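How Do You Teach a Robot Hand to Pick Up a Bag?

Pick up your backpack. Easy, right? Your fingers knew where to go before you even thought about it. A robot gripper has no idea! It has to learn, and I get to help teach it, which is the best job I've ever had.

At Lunham we try out hand-held grippers. You hold one in each hand, like giant salad tongs, and do the job yourself. This month we are comparing two kinds of grip pad, the Vachon and the Zernach, and the hardest test of all is the handbag. A bag is slippery, it sags, and its handles flop all over the place.
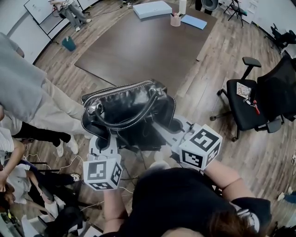 Plillwood asked why we don't just build a robot hand with five fingers like ours. Good question! Five fingers means lots and lots of tiny motors, and every one of them can break. Two sides that squeeze together can do a surprising number of jobs — and they are much easier to fix.

See the cubes with the black and white squares? A camera can spot those patterns and work out which way a gripper is pointing, even when it tilts.

Each pad gets 100 tries. We lift the bag, hold it, and put it down gently (no dropping!). Squeeze too softly and it slides away. Squeeze too hard and you leave a dent. So far we have saved more than 392 recordings, and my arms can feel every single one.
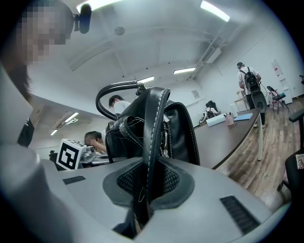

Reading time: 2 minutes

A camera on the gripper gets very close to whatever you grab. The strap is pressed right into the dark pad, and the pad has a mesh on it. Rub your thumb on a smooth plate, then on a kitchen sponge. Which one would you trust to hold a bag?

Now try it at home with two wooden spoons and a sock — no fingers allowed!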